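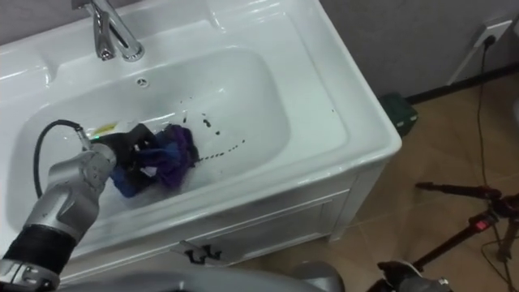

A cloth held to the floor of a bathroom sink, during work on the Bretine cleaning tasks.

The Case for Paying Demonstrators as Skilled Workers

By Siebe Lambrechts

Public discussion of household robots tends to concern the machine and the software. Much less is said of the people who show the machine what to do. A robot that is meant to wipe a sink must first be led through the motion many times, either by a person who moves its arms by hand or by one who steers them from a set of controls. The recordings from those sessions become the material from which the robot learns. It is the position of this essay that the people who produce them should be hired, trained and paid as skilled workers, and that the quality of household robots will suffer until they are.

I served for two years as head of training at Bretine, where our group prepared demonstrations for bathroom and kitchen cleaning. In that time we kept 3148 demonstrations and discarded a good many more. Those we discarded did not fail for want of effort. Most came from new operators who had been given a short introduction, a target for the day and very little else.

Consider the sink. A person cleaning one at home presses the cloth down, feels the surface through it and adjusts without thinking. An operator working by remote control may have little or no sense of touch. Pressure must be judged by eye, from the way the cloth bunches and the way the gripper settles. Too little, and the cloth slides over the dirt. Too much, and the arm stalls against the bowl. The operator must also decide where to begin, whether to wipe toward the drain or away from it, and when to stop and fold the cloth to a cleaner side. Each of these decisions enters the record, and the robot will later repeat them, good or bad.

At Bretine we asked 14 operators to clean the same model of sink, using the same cloth and the same dark spots of soil. The differences were plain within a morning. Some operators pushed the dirt up the walls of the basin and chased it there. Others took it up in a few slow passes. When we asked the second group how they had learned, several mentioned earlier jobs in hotels and hospitals. They knew how to clean before they knew how to run the controls, and the second skill came to them faster than the first came to their colleagues.

The usual objection is one of cost. Demonstration work is needed in large amounts, and a firm that pays a higher wage will collect fewer hours for its money. Managers at Kirner have put this argument to me with some force. They hold that a large and uneven collection will average out, and that poor recordings can be removed afterward by reviewers. I do not dismiss the point. Variety has real value, and a robot that has seen only one careful person's habits may be lost in a bathroom laid out in some other way.

Variety, however, is a separate matter from carelessness. Two skilled operators will clean the same sink differently, and both recordings will be worth keeping. Review is also far from free. In our own accounts, the hours spent watching, marking and rejecting weak sessions came close to the hours spent recording them. Once we moved to a paid training course of 24 hours, followed by a supervised period, the share of rejected work fell enough that the course was never again questioned at budget time.

There is a further objection, which I find harder to answer. Some colleagues at Jin believe that this work will be short-lived, and that it would be wrong to encourage people to build a career upon it. They may be right. Yet temporary work is still work. A person who spends a shift guiding two arms over a basin is tired at the end of it, in the neck, the wrists and the eyes, and is entitled to reasonable breaks and to a fair account of how the recordings will be used.

I would therefore ask firms in this field to adopt a few plain measures. Operators should be paid during training. Their experience in the trade being taught should count toward their wage. They should be permitted to mark a session of their own as poor without losing pay for it, a rule that gave us better information than any review. Their names should appear, if they wish it, wherever the engineers' names appear. Grurnura adopted this last practice in April, and its first published list carried 108 operators.

The measures can be taken up one at a time, and a small firm may reasonably begin with paid training.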